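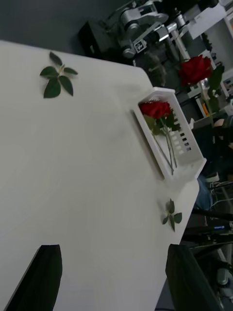
By Ailbhe Tully

Stems are a poor target for a grasp planner. A rose stem is thin and easily lost against its own leaves, and its far end moves when the near end is pushed. Kelus, a manipulation policy developed at the Larusik lab, handles the problem by ignoring most of the flower.

The method trains on wrist and fixed camera views together. Instead of fitting a box around the whole object, the network predicts a line along the stem and scores candidate grips on it. Loose leaf sprigs serve as distractors – green, flat and easily mistaken for part of a rose. Artificial flowers are used so that the shape of a bloom stays constant between trials.

Úna Hegarty and Hicham El Fassi collected 1,863 demonstrations by teleoperation, ending in March. Of these, 163 were held out for testing.

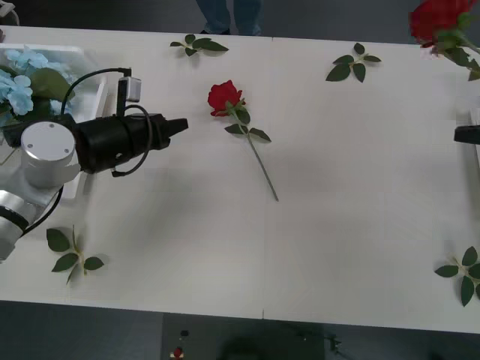
Where the grip lands

On the held-out set, the predicted line strayed from the labeled stem in 17 cases. In 16 of them two stems crossed, and the line jumped from one to the other at the crossing. Adding the wrist view late in the approach reduced the error but did not remove it. A grip close under the bloom was the most reliable choice, though it leaves a long free length to swing during transfer.

The group now plans to slow the lift and predict the line again once the stem is clear of the table.
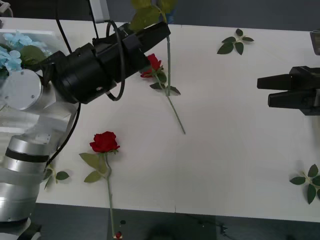 Cathal Keane doubts that a slower lift will be enough. The crossing error is made before contact, he argues, and a second prediction in the air can only report that the wrong stem was taken. He would rather see the policy separate the stems first – one short push, then a new view.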